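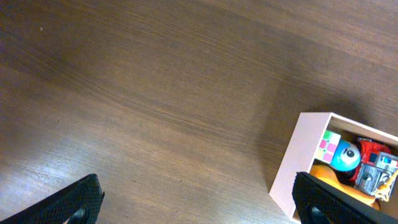
Ask Filipa Serrano whether a machine can tidy a child's bedroom yet and she laughs before you reach the question mark. "Bits of it! Ask me which bits, that's the fun part."

She has spent three years on household chores at Grollavholm, in two rooms above a bike shop, and toys are her favourite problem. Plates are nearly all the same shape, she says, and towels at least behave like other towels. Toys are a mess of everything: hard cubes, round things with a face on, something soft squashed underneath.

"Putting a toy into a box is lovely now. I could watch it all day. Taking one particular toy out of a full box — that's where you hold your breath." The trouble is the neighbours. Go in for a puzzle cube and there's a ball leaning on it, and a strap or a cord will hook itself on anything.

Her colleague Borislav Angelovski keeps the log. Out of 862 tries at lifting a named toy from a packed box this spring, 758 came out cleanly. He is pleased with that, and cross about the rest. "A four-year-old would get them all," he says, "and probably tip the box over doing it."

I wondered about shops, where things are at least meant to be tidy. Serrano lit up again. She visited a stockroom in Bilberg last December and came home full of ideas about returns bins, which are toy boxes by another name (shoes, chargers, a kettle lid, all in together). She thinks sorting those will come sooner than the bedroom, as you can choose the bin and fix the lights.

And speed? "Slow! My mum came to see it and went off to make tea in the middle." She doesn't mind. If it works while you're out, who's timing it?

Would she have one at home? "Tomorrow, for the floor. For the stairs, ask me again."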